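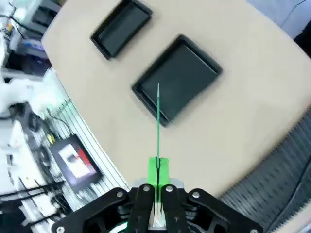

Zaid Haddadin
아니 앵콜 빠진 걸 왜 음향 탓으로 돌림. 마타르 공연 셋리스트 원래 16곡이었고 16곡 다 했음. 앵콜은 처음부터 종이에 없었어요. 무대 앞에 붙어있던 거 직접 봤음

렐렌트존버
헐 진짜요? 그럼 드루리츠에선 왜 함

Zaid Haddadin
드루리츠는 실내잖아요. 마타르는 야외고 소음 제한 있음. 밤 10시에 메인 스피커 내려야됨. 작년에도 그랬는데 다들 까먹은듯

갈매기다방
제목에 "앵콜 먹튀"라고 써놓은 거 좀 고쳐주세요 글쓴님. 처음 들어온 사람들 오해함

렐렌트존버
고쳤어요ㅠ 근데 기분은 그대로임. 막차 포기하고 남았는데 불 딱 켜지니까 허무하더라구요

Ruba Smadi
불 켜진 건 저도 좀 그랬음
마지막 곡 끝나고 멤버들 인사하는 중에 이미 객석등 들어옴. 여운이고 뭐고 없음
근데 16곡이면 클럽 투어치고 적은 것도 아니에요. 작년 겨울 거는 더 짧았는데 다들 인생공연이라고 난리였잖음

낮잠세션
길이가 문제가 아니라 곡 순서가 문제라고 봅니다. 후반에 느린 곡 세 개 연달아 붙여놓은 거 누구 아이디어인지
그 구간에 뒤쪽 사람들 다 맥주 사러 감

Zaid Haddadin
그 느린 곡 구간이 제일 좋았는데...

낮잠세션
앞에 계셨죠?

Zaid Haddadin
네 앞이요

낮잠세션
그럼 그렇겠죠. 뒤는 완전 다른 공연이었어요. 보컬이 안들림. 팔로미노 목소리가 원래 작은데 딜레이 스피커를 안 세웠는지 바람 불 때마다 훅 날아감. 옆사람들 떠드는 소리가 더 컸음

소금빵기타
딜레이 스피커 있었어요. 콘솔 텐트 양옆에. 꺼져있었는지는 몰라도 있긴 있었음

낮잠세션
있는데 그 소리면 더 문제 아닌가

갈매기다방
저는 콘솔 바로 뒤였는데 진짜 좋았어요. 베이스 라인 하나하나 다 들리고 드럼도 단단하고. 두번째 곡에서 하울링 한 번 난 거 말고는 흠잡을 데 없음. 이래서 다들 콘솔 뒤로 가라는구나 했네요

소금빵기타
콘솔 뒤는 어딜 가나 좋죠ㅋㅋ 엔지니어가 거기서 듣고 만지는데

Ruba Smadi
엔지니어 얘기 나와서 말인데 이번 투어 하우스 믹스 누구에요? 작년엔 베고녜 발카르셀이었는데 이번엔 크레딧에 없던데

소금빵기타
발카르셀 맞아요. 전반부까지만 하고 후반부는 다른 분이라고 들음. 출처는 합주실 아는 형이라 믿거나 말거나

Zaid Haddadin
출처 합주실 형ㅋㅋㅋ

소금빵기타
그 형 말이 맞을 때도 많아요 무시하지 마셈

야근중입니다
지금 봤는데 제 생각엔 믹스보다 드럼이 바뀐 게 큼. 페라로 나가고 나서 템포가 다 빨라졌음. 드루리츠 영상이랑 마타르 영상 같이 틀어보세요. 같은 곡인데 마타르가 확실히 급함

갈매기다방
페라로 안 나갔어요. 손목 때문에 쉬는 거라고 공지 떴었는데

야근중입니다
아 그래요? 공지를 못봄. 그럼 복귀함?

갈매기다방
가을에 돌아온다고만. 구체적인건 없음

야근중입니다
ㅇㅋ 정정합니다. 페라로 안 나감. 템포 빠른건 여전히 빠름

Ruba Smadi
템포는 저도 동의. 특히 오프닝. 숨 쉴 틈이 없어서 팔로미노가 2절 첫 가사 한 번 먹고 들어감. 근데 그 급한 느낌이 야외에선 또 맞는 것 같기도 하고... 실내에서 그렇게 치면 싫었을듯

렐렌트존버
저 글쓴인데 의견이 이렇게 갈릴줄 몰랐어요
혹시 드루리츠랑 마타르 둘 다 가신 분 있어요? 하나만 추천하라면 어디? 친구가 다음에 한 번만 갈거라고 해서

Zaid Haddadin
둘 다 감. 드루리츠

낮잠세션
드루리츠

소금빵기타
마타르요

낮잠세션
왜요

소금빵기타
드루리츠 홀 천장 낮아서 저음이 뭉쳐요. 심벌도 귀 바로 옆에서 때리는 느낌. 400명 꽉 차면 덥기도 엄청 덥고. 지난번에 에어컨 앞자리에서 싸움 날 뻔했음 진짜로
마타르는 소리가 좀 날아가도 공기가 있잖음

Zaid Haddadin
400명 들어가는 데서 렐렌트를 본다는 게 어떤 의민지 모르시네. 내년엔 그런 데서 안 할걸요. 지금 아니면 못 봄

소금빵기타
그 소리 재작년에도 들음ㅋㅋ

갈매기다방
저도 재작년에 그 말 듣고 무리해서 갔는데 다음 해에 또 같은 데서 하더라구요

렐렌트존버
교통은요? 드루리츠 끝나고 집에 올 수 있나

Ruba Smadi
역까지 셔틀 60분. 밤엔 배차가 길어서 줄 잘못 서면 한참 기다려요. 짐은 그냥 안 들고 가는게 나음. 보관함 작은 거밖에 없어요 백팩 안들어감
마타르는 걸어서 전철역 감. 그건 확실히 편함

야근중입니다
셔틀에서 자면 됨. 기사님이 불 꺼주심

낮잠세션
셔틀 줄 진짜 개판이던데. 출구 두 군데서 나온 사람들이 중간에 합쳐져서 누가 먼저인지 모름. 뒤에서 온 사람이 그냥 타고 감. 안내하는 사람 한 명만 세워놔도 될걸

Ruba Smadi
동쪽 출구로 나오면 그나마 나아요. 화장실 쪽 말고 매점 쪽

렐렌트존버
감사합니다 캡쳐해둘게요

비오는옥상
늦은 댓글인데 아무도 오프닝 밴드 얘길 안 하네요. 데이타트빌 너무 좋지 않았어요? 저는 렐렌트 보러 가서 데이타트빌 티셔츠 사옴

갈매기다방
!!! 저도요 데이타트빌 최고. 마지막 곡에서 기타 둘이 서로 마주보고 치는 거 있잖아요 그때 소름 돋아서 친구 팔 꽉 잡음. 친구 멍듦

야근중입니다
음 저는 별로. 곡이 다 똑같이 들림. 튜닝하는 시간도 너무 길었고

비오는옥상
튜닝은ㅋㅋㅋ 인정. 기타 하나로 곡마다 튜닝을 바꾸니까. 테크 한 명 붙여주면 좋을텐데 신인이라 안되겠죠

소금빵기타
야외 해질녘이면 온도 확 바뀌어서 튜닝 계속 나가요. 그건 봐줘야됨. 저도 야외에서 한 번 쳐봤는데 한 곡 끝나면 6번줄이 딴소리 하고있음

야근중입니다
그래도 그 시간에 멘트라도 좀 하던가. 다들 멀뚱멀뚱 서있었잖아요

비오는옥상
말주변 없는 게 매력인데

Zaid Haddadin
데이타트빌 때 소리는 오히려 렐렌트보다 컸음. 보통 오프닝은 볼륨 덜 주는데 신기했어요

낮잠세션
그쵸?? 저만 느낀 게 아니네. 뒤에서도 보컬 다 들렸어요 데이타트빌은. 그러니까 장비 문제가 아니라 렐렌트 믹스가 문제였던 거임. 같은 스피커로 한쪽은 들리고 한쪽은 안들리면 답 나온 거죠

소금빵기타
바람 방향 바뀌었을 수도 있음. 해 지고 나서 바다 쪽으로 불기 시작함

낮잠세션
또 바람이래

소금빵기타
야외공연에 바람이 얼마나 중요한데요;; 고음은 진짜로 날아간다니까

갈매기다방
두 분 그만 싸우시고ㅋㅋ
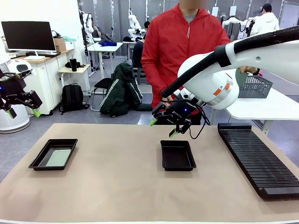

Dayana_팬계정
라이브 음반 얘기는 왜 없어요? 마타르 공연 녹음해서 LP로 낸다던데. 400장 한정. 저는 그거 때문에 여기 들어온건데

Zaid Haddadin
네?? 마타르를요? 드루리츠가 아니고?

Dayana_팬계정
마타르요. 머천 부스에 작게 써있었어요. 이메일 적으면 연락 준다고. 저 적고 옴

낮잠세션
그 소리를 LP로...

소금빵기타
현장 소리랑 음반은 상관없어요. 멀티트랙으로 따로 받아서 나중에 다시 믹스하는 거라. 보컬 마이크엔 다 깨끗하게 들어갔을 거임. 오히려 뒤에서 못 들으신 분들은 사서 들으셔야

낮잠세션
돈을 두 번 내라는 얘기네요

소금빵기타
아니 뭐 그렇게 들으시면 그런데ㅋㅋ

갈매기다방
객석 마이크도 세웠던데 그럼 제가 소리지른 것도 들어가나요. 두번째 곡 끝나고 제가 좀 심하게 질렀는데

Dayana_팬계정
영원히 남으시는 겁니다

갈매기다방
아 안돼

비오는옥상
수록은 16곡 전부? LP 한 장에 안 들어갈텐데

Dayana_팬계정
그건 안 써있었어요. 두 장짜리면 좋겠는데 그럼 가격이... 가격도 안 써있음

야근중입니다
두 장으로 쪼개면 아까 말한 느린 곡 구간이 딱 한 면 되겠네. C면만 안 틀면 됨

Zaid Haddadin
C면이 제일 좋을거라고요

Ruba Smadi
저도 C면 파. 집에서 조용히 들으면 완전 다를걸요. 그 세 곡은 애초에 맥주 들고 서서 들을 노래가 아님. 밤에 불 끄고 들어야함

낮잠세션
그건 인정. 그러니까 공연에 왜 넣었냐는 거임 제 말은

Ruba Smadi
넣어야 음반에 실리죠ㅋㅋ

렐렌트존버
한정 400장이면 금방 나가겠네요ㅠ 이메일 안 적은 사람은 못 사는 건가요

Dayana_팬계정
모르겠어요. 이메일 적은 사람한테 먼저 연락 간다고만 들음. 남으면 풀겠죠. 남을까? 모르겠음

야근중입니다
남으면 드루리츠 공연장에서 팔듯. 전에 EP도 그렇게 했어요. 입구 왼쪽 테이블에 쌓아놓고. 저 그때 모서리 찍힌 거 받아서 아직도 속쓰림

비오는옥상
모서리 찍힌 거 교환 되던데요 그때. 말하면 바로 바꿔줌

야근중입니다
네???

비오는옥상
몰랐구나...

야근중입니다
지금 가서 바꿔달라 하면 안되겠지

소금빵기타
그냥 들으셈 소리는 똑같음

Gualtiero응원함
LP에 페라로 드럼 아닌 거죠? 마타르면 대타 드러머잖아요. 저는 그럼 좀 고민됨. 첫 라이브 음반인데 원멤버가 빠진 걸로 낸다고? 급한거 아닌가

Zaid Haddadin
저도 그게 걸림. 작년 드루리츠 때 녹음본 있을텐데 왜 굳이

갈매기다방
대타분도 잘 치시던데요. 필인이 깔끔해서 저는 좋았음. 페라로 좋아하지만 그렇다고 이분 연주가 음반에 남으면 안되는 건 아니잖아요

Gualtiero응원함
못 친다는 얘기가 아니고요. 대표 라이브가 이걸로 굳는 게 아쉽다는 거죠. 페라로 특유의 그 살짝 뒤로 끄는 느낌이 이 밴드 절반인데

야근중입니다
제 말이 그말. 템포가 급하다니까요

소금빵기타
템포는 드러머 혼자 정하는 거 아님. 클릭 듣고 쳤으면 밴드가 빠르게 잡은거고

야근중입니다
클릭 들었어요?

소금빵기타
인이어 끼고 있긴 했는데 클릭인지 모니터인지는 저도 모르죠 밖에서 어떻게 알아요

낮잠세션
오 드디어 모르는 게 나옴

소금빵기타
ㅋㅋㅋㅋ 아 진짜

Ruba Smadi
저는 삼. 아쉬운 건 아쉬운 거고 그날 거기 있었으니까. 페라로 복귀하고 또 내면 그것도 사면 됨. 지갑은... 모르겠고

Dayana_팬계정
222 저도 그날 있었으니 삽니다. 재킷 사진이 누구건지가 궁금함. 무대 앞에서 사진 찍던 분 둘 있었는데

비오는옥상
조명이 예뻐서 뭘 찍어도 잘 나왔을듯. 주황색으로 싹 바뀔 때 있잖아요 일곱번째 곡인가

갈매기다방
여덟번째요

비오는옥상
여덟번째였나. 중간에 짧은 연주곡을 안 셌네요 제가

Zaid Haddadin
그 연주곡도 한 곡으로 쳐서 16곡이에요. 빼면 열다섯

렐렌트존버
어 그럼 실제론 열다섯곡 들은 거네요 저? 다시 화나려고 하는데

Zaid Haddadin
괜히 말했다

낮잠세션
연주곡은 곡이죠. 그건 제가 렐렌트 편 들어줌. 딴건 몰라도 그거 좋았어요 뒤에서도 잘 들렸고. 보컬이 없으니까

Ruba Smadi
끝까지 까시네ㅋㅋ

야근중입니다
근데 그 연주곡 제목 뭐에요? 종이에 뭐라고 써있었음?

Zaid Haddadin
그냥 줄임말로 써있어서 모르겠어요. 글자 두 개. 신곡일수도

Gualtiero응원함
옛날 데모에 비슷한 거 있어요. 초창기에 공연장에서만 나눠준 씨디. 멜로디 앞부분이 거의 똑같은데 뒤는 다름. 집에 가서 다시 들어보고 올게요

갈매기다방
그 씨디 갖고 계세요?? 와

Gualtiero응원함
형이 갖고 있던 거 뺏음

렐렌트존버
듣고 꼭 알려주세요. 저 그 곡이 제일 기억남 막상

Gualtiero응원함
들어봄. 맞는 것 같아요. 데모 네번째 트랙. 원래는 가사가 있는 곡이네요 뒤에 허밍처럼 작게. 마타르에선 그 허밍 파트를 기타가 함. 키도 반음 낮은듯 한데 이건 씨디플레이어가 오래된 거라 장담 못함

소금빵기타
반음 낮춘 거 맞을거예요 요즘 렐렌트 전곡 반음 다운임. 팔로미노 목 관리하려고 그러는지

Dayana_팬계정
전곡은 아니에요. 오프닝이랑 타이틀은 원키. 집에서 따라 쳐봤음

소금빵기타
아 그래요? 그럼 제가 틀림

낮잠세션
오늘 두 번째

Zaid Haddadin
데모곡을 다시 꺼낸 거면 다음 앨범에 들어갈 가능성 있지 않나. 아니면 LP에만 들어가거나

비오는옥상
가사 붙은 버전 듣고싶다. 드루리츠에서 해줬으면. 다음 드루리츠 가시는 분 있어요? 8월에 또 잡혔잖아요

Ruba Smadi
저 가요. 동쪽 출구에서 만나요

야근중입니다
저도 감. 야근만 아니면... 이번엔 모서리 확인하고 삽니다

낮잠세션
저도 표 샀음

Zaid Haddadin
??? 그렇게 욕해놓고

낮잠세션
실내는 뒤에서도 들린다면서요. 들어보고 또 쓸게요. 맥주는 느린 곡 시작하기 전에 미리 사놓을거임

렐렌트존버
저도 친구랑 드루리츠로 정했어요. 앵콜 하면 여기다 쓰고 안하면 또 제목 저렇게 씁니다

갈매기다방
후기 새 글로 파주세요 이 글 너무 길어짐. 그리고 누가 LP 연락 메일 오면 여기 좀 남겨주세요 저는 스팸함만 뒤지는중

Dayana_팬계정
아직 안옴요. 오면 쓸게요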